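December, bench notes, two-hand table task

Went back through the Kirkum set against the Stolline checklist. 3,471 episodes logged, 2,551 pass as is. Most of the rest fail on the start pose rule, so I'm rewriting that one.

New wording: both hands stay off the plate and the food pieces until the episode marker is set. Fingertips near the rim are OK, touching is a fail.
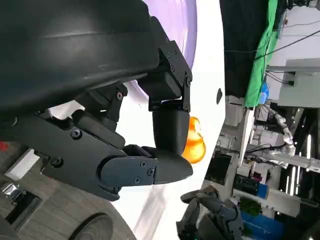
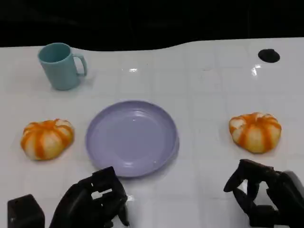
Grip rule stays as it was. Fingertips only on the soft pieces, no palm contact, and stop closing once the piece holds. Zinden wants a force cap written in too. Fine, but I need their number first.

Also to do:

- wipe fingertips every 4 episodes
- check finger plate screws at each 1,000 cycles, initial the sheet
- keep wrist and head clips under one episode ID, Vasseur's export still splits them

Recheck the failed ones after the export fix.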